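A visit to the Dririk open day: teaching a robot by hand
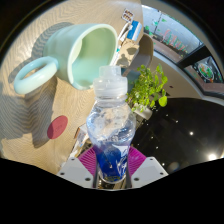
Why would anyone teach a robot by hand when you can write a program for it?
A program works well if each object is always in the same place, but a home or a small kitchen changes every hour, so it is easier to show the work many times and let the robot learn from it.

I went to the open day of Dririk in May, together with my colleague Mathis Boyer. We both work in packaging and we know only the old type of robots, the ones behind a fence. The entrance was free but one had to register, and we waited quite long for our badges.

Our guide was Houshang Najafi. He explained that his team collects the demonstrations with a gripper which a person holds in the hand. There is no robot arm in this part of the work. You take the tool, you close the two fingers on the object, and you do the task in the same way as you want the robot to do it later. The camera on the tool records everything. For one task they want 200 good demonstrations, and 300 if the object is transparent.

The water bottle was such a case. It is clear plastic with a blue label, and the fingers take it low, near the base, with a soft pink pad between them. The table had a woven mat and a green mug lying on its side, and there was strong sun. Mr. Najafi likes the sun, for he says that a robot which has learned only under lamps gets confused near a window.

After this we could try it. I made 3 attempts and I must say that my wrist was tired very soon. One must move slowly and not turn the hand too much. Mathis was better than me, but he pressed too strongly.

In the second room Kai Weidemann showed the remote control, where the person moves a small arm and a bigger arm follows. I found it more difficult, as I felt a little delay between my hand and the machine. For delicate work he prefers it, and we discussed this until the coffee was finished.

Parking is behind the building, and the next visit is announced on their page.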